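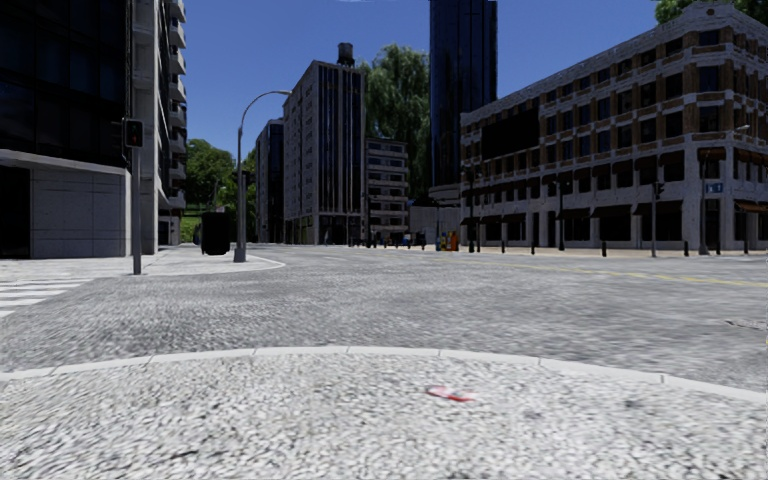 Teleop demos for sidewalk robot in sim: crossing task keeps failing at the curb

Posted in: Learning from Demonstration > Simulation

kerbside_hilde
Joined in May, first real post. I'm driving a wheeled delivery robot by gamepad through a simulated downtown intersection and recording the runs as demonstrations. The task is simple on paper: start up on the pavement, go down over the curb, cross the roadway, get to the far side and stop short of the bollards. The policy is plain behavior cloning on the front camera plus wheel odometry.

I have 2,048 recorded runs. Offline error is low. In closed loop it drives to the curb edge and sits there, or it creeps along the curb without committing. Once it is on the asphalt it does fine and finds the bollards almost every time. Same map, same clear sky, same start area as the demos.

Is this a data amount problem or something else? I can record more but my thumbs would like to know first.

Hilde Van Leeuwen

mossgate
How long do you sit still at the curb in the demos before you go? If you pause to look both ways, most of your frames at the edge have a zero command in them. The policy learns that the curb means stop.

kerbside_hilde
Two to four seconds, probably. I was swinging the view left and right to check for cars before dropping down. There is no traffic in this version of the map, so it was habit.

mossgate
Then that's it. A single-frame policy can't tell second one of the pause from second three. Trim the stationary frames and retrain before you record anything.

tall_ordinary
I wouldn't trim. If you ever turn traffic on, the pause is the behavior you want. Cut it out and you have taught the robot to roll off a curb into the road without checking. Give the policy some history, or a flag that says the check is done.

mossgate
She has no traffic. There is nothing in the observation that explains the pause, so right now it's noise. Add it back when there's a reason for it in the data.

tall_ordinary
And then re-record everything. I've done that once and I'm not doing it again.

S_Ye
Two separate questions for Hilde.

1. What view do you drive from? If it's a chase camera above the robot, you see the drop and the policy doesn't. From low down, the road right behind a curb is hidden as you get close.

2. Is the start position randomized? There's a bit of red-and-white litter on the near pavement. I'd check that you haven't been lining up on it. We had a policy at Tresard that used a drain cover as its go signal, and it took us weeks to find.

– Shengli Ye

kerbside_hilde
1. Chase camera. I hadn't thought about that.
2. Start heading is randomized, position only by a few inches. I may well have been lining up on the litter. It's right by the curb, near the middle, and it's the easiest thing to aim past.

S_Ye
Drive from the robot's own camera for the next batch. You will drive worse and the demos will look worse. They will still be better training data, as the policy gets the same information you had. And move the litter between runs, or take it out of half of them.

pliltcombe_dan
Disagree a little on the driving view. We collect on the Pliltcombe test lot with real operators, and first-person driving made people so hesitant that we got far more pausing, the thing you're trying to get rid of. Our compromise was first person with a small overhead inset for the first hour, then inset off.

S_Ye
Fair. Hesitation goes down with practice though. I'd throw out each operator's early runs either way.

grolura_user
Nobody has asked about the controller. Is the stick analog all the way through? I use the Grolura bridge and its default deadband flattens small inputs to zero. If you ease up to a curb gently, your recorded commands are zeros while the robot is still rolling. Plot commanded speed against measured speed for the last yard before the edge.

kerbside_hilde
Also on Grolura. Plotting it now.

kerbside_hilde
OK, it's both. The deadband was eating the slow part of the approach, and on top of that come the pauses. Out of 2,048 runs, 1,521 have more than a second of zero command within a yard of the curb. I lowered the deadband, but that only helps new data.

mossgate
You can patch the old runs. Use measured velocity as the label wherever the command is zero and the wheels are turning. Leave the true stops alone.

tall_ordinary
This I agree with. Keep the true stops, relabel the rest, add a second of history.

mossgate
I'd still train one without the stops for comparison. It's one evening.

kerbside_hilde
Update. Trained both on the relabeled set plus a new batch driven from the robot camera, 2,517 runs in all. Litter moved or removed in the new ones.

Stops trimmed, no history: gets off the curb in 97 of 100 trials. Doesn't slow down at all before the drop, and I don't like how it lands.

Stops kept, one second of history: 88 of 100. Slows down, pauses, goes. When it fails, it's the same freeze as before.

pliltcombe_dan
For the freezes, take over by remote the moment it gets stuck, drive it off, and add just those corrections. A few dozen go further than another full batch. Start recording when you take over, or you'll train on the stuck part too.

mossgate
97 is 97.

tall_ordinary
Turn on the cars and post it again.

kerbside_hilde
Going with the history version and takeovers. Dan, do you weight the corrections higher or just mix them in?

pliltcombe_dan
Mixed in, double weight. Kuster's trainer has a per-episode weight field if you're using that. Go higher and ours started nudging forward at every edge it saw, including the ones around planters.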